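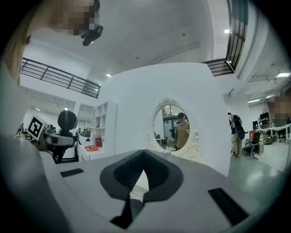
July 19, 2026
Bench 2, adhesives. Continued from the March pages.

Subject: creep in the hide glue / urea batches, second set of lap joints. Kauko Mustonen asked for everything in one place before he orders more glue, so this entry is longer than usual.

Carried over from March. The first set was beech on beech, bare glue, no urea. Joints held on the short pull and crept under dead load once the room got damp. I blamed the glue. Emiliano Barrera blamed the wood, which came from the Enley offcut bin and had been sitting by the outside door. The wood for this set was stickered indoors on the upper rack until it stopped changing weight between readings. So the wood question should be closed, or at least smaller.

Glue stock. Two grades on the shelf, both granules. The one labeled Kelport is a high-clarity grade, pale, small grains. The other is the Krawczyk sack, darker, mixed grain size, with some dust at the bottom. I sieved the dust out because it swells faster than the rest and gives lumps. I did not sieve the Kelport. Somebody will object that this is two treatments. It is. Next set, sieve both.

Soak. Cold water overnight in the covered jars, then the water bath. The Krawczyk took up all its water and was a stiff jelly by morning. The Kelport still had free water on top, so I left it until after lunch and stirred it once. I did not pour the free water off.

Heating. Bath set below where the glue begins to break down. The dial on the bath reads low compared with the glass thermometer, the same error as in March, and I have now written the offset on tape on the lid. Please leave the tape there. The glue pots go in with the lids on. With the lids off, a skin forms in the time it takes to clamp three joints, and pieces of skin in the glue line account for at least one bad joint in the March set (the one with the bubble pattern along the short edge).

Urea. Added dry, after the glue was fully liquid, stirred until no grains could be felt under the stick. Low and high dose for each grade, plus a control with none. Doses are by weight of dry glue and are on the jar labels and the inside cover of this book. Urea lowers the gel point and gives more open time, and the price is supposed to be strength and damp resistance. How much of a price is the point of the exercise.

Open time, by feel. Brushed a stripe on scrap, touched it with a knuckle at intervals, noted when it went from wet to rubbery. Crude, but it ranks the batches the same way every time I repeat it.
Krawczyk control: quickest. Barely time to place the joint and get a clamp on.
Kelport control: a little slower.
Low dose, both grades: comfortable. I could brush both faces, place, shift, and clamp without hurry.
High dose, both grades: still moving well after the clamp was on. Two joints slid under clamp pressure and had to be reset. Those are marked S on the end grain. They stay in the set but are to be read separately.

Joint prep. Faces planed by hand with a freshly sharpened iron, then left alone. No sanding. Emiliano wanted a toothed set as well, since the old veneer books recommend toothing. I am against adding a variable halfway through. We agreed he would prepare toothed blanks and bag them for the next set.

Sizing. A thin wash of glue on end grain only. The lap faces got none.

Clamping. The spring clamps are not equal. I tested each one on the kitchen scale and put the weak ones aside. For the record, the ones with orange tips are weak as a group. The remaining clamps are close enough to each other that I am not going to correct for it. Clamp time was overnight for every joint, including the controls, which did not need it.

Squeeze-out wiped with a warm damp rag after the gel stage. On the high dose joints there was no clear gel stage by the time I wanted to go home, so those were wiped liquid. The wood around them darkened more. Cosmetic, but worth knowing for anything that will be finished clear.

Loading. Short pull first, on two joints from each batch. Shackle, chain, spring balance, crank slowly. The balance goes up to 400 lb and I don't trust it near the top.

Results, short pull:
Krawczyk control. Both failed in the wood, with fibers on both faces.
Kelport control. One failed in the wood. The other reached the top of the balance and I stopped.
Krawczyk low. Wood failure, one clean, one with a patch of bare glue the size of a thumbnail.
Kelport low. Wood failure, both.
Krawczyk high. Mostly glue line. One let go at 246 lb, lowest of the set, with a shiny face on one side.
Kelport high. Mixed, half wood and half glue line by eye.

The low dose therefore costs nothing I can measure with this equipment. A better balance might find something. The high dose costs a visible amount, and costs the Krawczyk more than the Kelport.

Dead load, dry room. Lap joints hung from the rail with the sand buckets, pencil line scribed across the joint so that any slip shows as a step. No step on any control or low dose joint so far. The Krawczyk high shows a step that catches a fingernail. The Kelport high does not catch, but under the loupe the line is broken.

Dead load, damp box. This is the plastic tote with the wet towels and the hygrometer through the lid. Buckets can't hang inside it, so the load is a lever with a brick, which makes the numbers not comparable with the rail. Read them against each other only.
Controls: slight step on both.
Low dose: slight step on both, not distinguishable from the controls.
High dose: Krawczyk let go completely. The brick went through the bottom of the tote, and the towels and half the tray had to be reset. Kelport crept but held.

The tote failure happened before the last scheduled reading, so the final figures for that shelf are missing. I have put a dash in the table and not a guess. The new tote has a plywood shelf under the levers.

A note on the March data. I went back over it with the offset on the bath dial taken into account. The March pots ran hotter than I believed, and they were held hot for most of a day. Long heating weakens the glue on its own. So the March creep may be wet wood, cooked glue, or both, and the two can't be separated from what was written down. I am withdrawing the remark in the March summary that the Krawczyk is unsuitable for structural joints. With short heating and dry stock it is fine at zero and low urea.

To check that, I kept one pot of Krawczyk control in the bath for a full working day and glued two joints from it at the end. It was thinner on the brush and smelled stronger. Short pull: both failed partly in the glue line. That is two joints and should be quoted as two joints.

Drulix additive. Kauko left a bottle of the stuff and asked whether it does the same job as urea. The label gives no composition. One batch made at the dose on the label, Kelport only. Open time fell between low and high urea. Short pull gave wood failure on one and glue line on the other. There is also a fish smell that stays on the hands. I see no reason to go on with it unless someone can find out what is in it.

Mold. One jar of the Krawczyk low, left on the shelf in the jelly state, grew a gray spot at the rim. The jars in the fridge are clean. Anything left out overnight after the first heating goes in the bin from now on, and date the lids.

Scale. The small scale drifts when the extraction fan is on. I weighed the 1000 g check mass with the fan off and again with it on, and the second reading wandered in the last digit and would not settle. For the urea doses that digit matters. Fan off while weighing, then back on.

Ordering, for Kauko. Kelport for demonstration pieces and anything clear finished. Krawczyk for everything else, provided it is sieved. One more sack is enough through the next set. Urea is the plain garden grade, and we have plenty. Don't order more Drulix.

Next set:
Sieve both grades.
Add a middle urea dose, halfway between the present two.
Toothed blanks from Emiliano, run beside planed ones from the same board.
Same lever and brick for all damp box joints, on the shelf, with the brick tied.
Log bath temperature from the glass thermometer only, at the start and end of each glue-up.
Find out whether the S joints behave differently from the rest of the high dose. I have not broken any of them yet. They are in the drawer under the vise, wrapped in newspaper.

Open question from Emiliano, not answered here: does the urea stay in the line, or does it move into the wood over time? If it moves, the high dose joints might get better with age. He suggests keeping back one joint per batch for a year. Done — labeled and on the top rack, dry side. Do not use them as door wedges.

Rail joints still hanging. Next reading is Emiliano's, pencil step and loupe both, written in the table at the back.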